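Looking after old rings and gold jewellery at home

I mend and clean old jewellery at a bench in my back bedroom in Miltden, and people keep asking me the same things, so I've finally typed up my answers. None of it is clever. Most of it I picked up from Zoia Hladun, who had the bench next to mine when I was learning and who once made me polish the same brooch four times.

Washing a plain gold band

Warm water, a drop of washing-up liquid, a baby's toothbrush. That's it! Use a bowl and never the basin, even with the plug in (I have had the U-bend off more often than I'd like). Let it soak for ten minutes, brush the inside of the band as well as the outside, rinse in a second bowl and pat dry with an old cotton pillowcase. Kitchen roll can leave tiny scratches on high-carat gold, so I keep it well away.

Rings with stones

Check first that nothing rattles. Hold the ring by your ear and tap it gently with a fingernail. If you hear a tick, stop there and take it to somebody with a bench. Pearls, opals and turquoise don't get soaked at all, they get a wipe with a barely damp cloth and a lie-down. Anything with foil behind the stone, as you often find in Georgian pieces, should stay completely dry.

Silver that has gone black

I know the foil and bicarb trick is all over the internet, and yes, it works, but it strips the dark out of the engraving too and the whole thing ends up looking like a cracker prize. A silver cloth and some patience will do nicely. Leave the black in the crevices, it's half the charm.

Getting out old scratches

Mostly, don't. If you really must, on a plain modern band only, start with 400 grit wet and dry paper, then 1000, always in the same direction, and finish with a felt buff. Bohdan Hrytsenko goes up to something much finer, but his eyes are better than mine and he enjoys it.
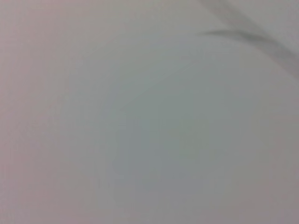 Storing it all

One piece, one pouch. Chains tangle if you so much as look at them, so fasten the clasp and thread the chain through a drinking straw first. Keep hard stones away from soft ones, and keep rubber bands out of the box altogether, as they blacken silver in no time. I pop in a strip of anti-tarnish paper and change it every August when I have my big sort-out.

Chains in a knot

Lay the knot on a saucer, add one drop of baby oil and tease it apart with two sewing needles. Put the radio on. Wash the oil off afterwards with the same soapy water as before.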